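Leltgate G4 Angled Finger Set for Parallel Grippers

Item number: 528
Availability: in stock, shipped from our Boros warehouse
Price: 385 per set, screws and one hex key included

The G4 set is made for work inside narrow housings, where normal straight fingers touch the walls before they reach the part. Our customers use it mostly for disassembly and service of electronics. Before we put it in the catalog, we compared it with our older straight set on the bench, with a desktop computer as the test object.

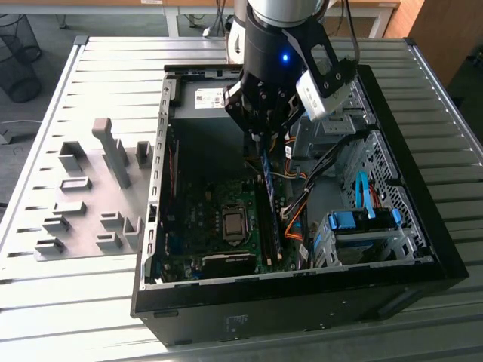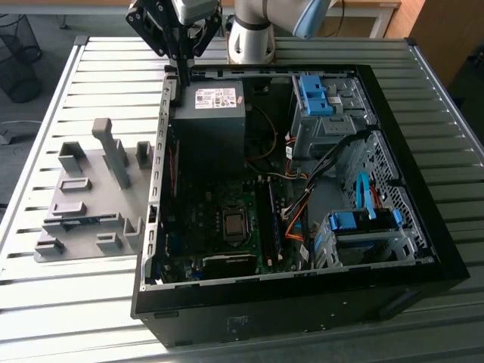
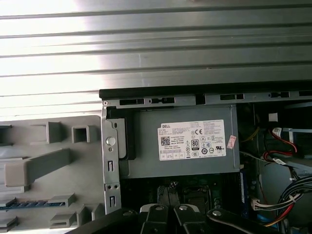 Bench trial with an open desktop tower. The first picture has the gripper over the memory module, the last one is the view from the wrist camera.

What we tried

The memory module was the main task. Both finger sets had to take the module by its edges, pull it straight up and put it back in the slot. Each set made 20 cycles with the same arm program and the same speed. Dušan Petkov wrote the program and did not change it between the sets, only the tool center point was measured again.

The straight set finished the cycles, but on 4 of them the operator had to stop the arm and correct the approach. The G4 set needed no stop. Pulling out is easy for both. The difference is in the insertion, where the module must stay parallel to the slot and the fingers must leave without moving it.

We also tried thin cables. For these we do not recommend the G4 without the soft pads, the grip is too hard and a flat cable can slide out to the side.

About the camera

A camera near the wrist is useful with this set, but please check the angle before you fix the bracket. If it looks too much from the side, the finger tips hide the slot in the last part of the movement. Maja Sikora tested several angles and her drawing for the Zolta bracket is included in the download package. The bracket must be ordered separately.

What is in the box

Two angled fingers, black
Two adapter brackets
Mounting screws and hex key
Printed mounting guide

Compatibility

Fits the Purnar parallel grippers, both the short and the long stroke. For the first series, made before February, you need the adapter plate. Please write the serial number in your order and we will check it for you.

Questions about mounting: ask for Perihan Öztürkmen in technical support.

Page updated 17th October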